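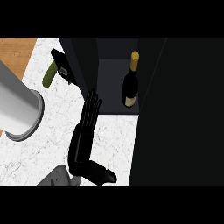
So, the wine bottle run. I promised in July that I'd write up the next thing that broke, and it took until 28 November 2023 for me to have one worth your time!

Quick catch-up if you're new. I'm teaching a simulated two-armed robot to do kitchen jobs, all of it inside Kodengate, and this one is "get the bottle out of the cupboard". I left 1000 attempts going overnight and went to bed feeling very pleased with myself. By morning 818 were marked as passed, which sounded lovely until I started watching them back.

In loads of the passes the hand had gone straight through the cupboard door. Not round it - through it, like a ghost, and then it came back out with the bottle as if nothing had happened. The checker only asked whether the bottle had ended up on the worktop, so it was perfectly happy.

I blamed Folow first (that's the bit that plans the arm's path) and wasted an evening poking at its settings. Sorry, Folow. The real culprit was me. I'd swapped the cupboard for a newer one with a nicer dark finish, and the door on that one came with its collision shape switched off. You can see the door fine, it swings fine, but as far as the fingers are concerned there's nothing there. The shelf and the side panel were both all right, so every time I tested by bumping into those I got a proper bump and thought no more of it.

Nidia Mosquera spotted it before I did. She watched 12 of the clips over lunch and messaged me "is your door made of fog?", and I had no comeback at all.

Anyway, the door is solid now and a run fails the moment any part of either arm touches it harder than a light brush. I did a short batch of 10 last night and the hand got stuck behind the door in most of them, poor thing. It had got far too used to the shortcut, so I'm binning the old training and starting again from scratch. The cucumber job uses the same cupboard, so that one's getting redone as well.

If you've pulled my kitchen files from Jovville, please grab them again, or just turn collision on for the door yourself - it's one tick box. Cuervo users, I haven't checked your version yet. Shout if yours does it too.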